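Setting Up a Self-Serve Drinks Table

Pick a spot away from the door, so the line doesn't block people coming in. A table 4 feet long is enough for hot water, coffee, tea bags and a tray for used spoons. Put the drinks at one end and the milk and sugar at the other.

Wipe the table with warm water and a drop of dish soap, then dry it with a clean towel. Fill the coffee urn no higher than the line inside and switch it on 44 minutes before the first guests arrive.
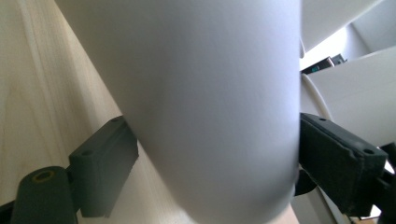 Can leftover coffee be kept for the next day?
Pour it into a lidded jar once it has cooled and put it in the refrigerator. Use it for iced coffee or baking. Reheated, it tastes bitter.

Stock the table in this order:

1. Trash can first, with a spare bag folded in the bottom.

2. Sugar, stirrers and napkins, each in its own container.

3. Paper cups, within easy reach of the drinks. Keep the unopened sleeves in a dry cupboard.

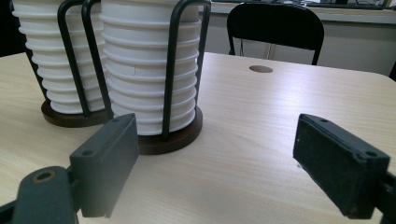 4. Milk last, in a small pitcher. Refill it from the refrigerator as needed.

Cleaning the Urn

Unplug it and let it cool. Rinse the basket and stem, and wipe the inside with a soft cloth. Descale it every November, or sooner if your water is hard.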